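3.2 Wear time and the gap nights 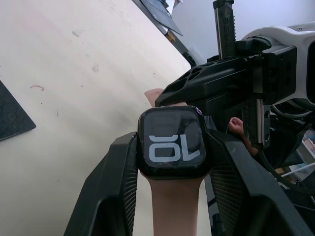
Sleep logs are only as good as the hours people wear the thing. We knew this going in. Earlier work by our group (Ljungberg and Lemma, the Stutovville pilot) lost a lot of nights to charging and we expected the same, so the protocol asked for charging at dinner, not at bedtime. Mixed results. Of the 50 shift workers enrolled, 5 dropped out in the first two weeks, all from the bakery site. The rest gave us 386 usable nights between them, short of what we planned but enough for the main model.

A night counted as usable if the watch was on the wrist from lights out to final wake, with no break longer than the cutoff in Section 2.4. Paper diaries were filled in the next morning. Where diary and watch disagreed on bedtime we kept the diary, and where they disagreed on wake time we kept the watch. This is a judgment call. Blomqvist and Frimpong coded the disagreements separately and then sat down together over the ones that did not match - mostly naps on the couch before the real bedtime, which people tend not to write down.

Gap nights were not random. They bunched up after the switch from late to early shift, exactly the nights we care about most. Several people told us they took the watch off because it woke them, others just forgot. One man at the Eide warehouse wore it over his sleeve for a week, so those nights were dropped. Night workers with small children had the most gaps of anyone. We do not have a good fix for this. Filling in the missing nights from each person's own average would hide the very effect we are looking for, so we left them missing and ran the model with and without the switch weeks (see Table 3).

Figure 2. Wrist placement used at both sites. Watch face up, dark strap around the wrist.

Strap fit mattered more than expected. Too tight and people took it off, too loose and the pulse signal went bad in the early hours. After Febuary we gave everyone the softer Cledis strap and complaints went down. We can't say for sure it was the strap, the weather changed too and the warehouse had turned its heating down by then.

Short naps are a seperate problem. Nearly 200 were logged in the diaries, and the watch missed many of the ones taken sitting up, in break rooms or on the bus. For total sleep per day we therefore use diary naps added to watch nights. Readers who want watch-only totals can find them in the appendix - the pattern across shifts holds but the differences are smaller.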